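I got to Nernitent's ground two hours before the game, which tells you how badly I wanted a decent parking spot (I didn't get one). Johanna Hollenstein was already out by the turnstiles, shaking hands and asking people about their knees.

She took over as club chair in August, and she's been to every home game so far. Her first one drew 1,256 people, a number she still says out loud like it's a lottery win!
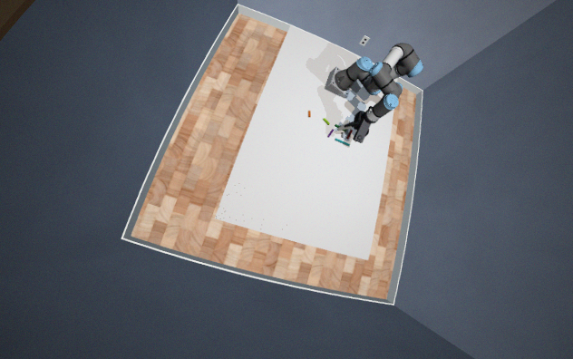 I asked her about the money, of course. She laughed and pointed at the main stand, where the roof is 69 years old and leaks right over the season ticket holders. That gets fixed first - then maybe a striker.

The fans I talked to seemed okay with that. One guy in a faded Basier away shirt (long story, he married into the club) told me he'd waited around 10 years for a chair who'd answer a letter. He's had three replies already.

Then the whistle blew, Đorđević hit the post inside a minute, and Johanna grabbed my arm so hard I dropped my coffee. We drew, 2-2. She was still talking about that post when I left.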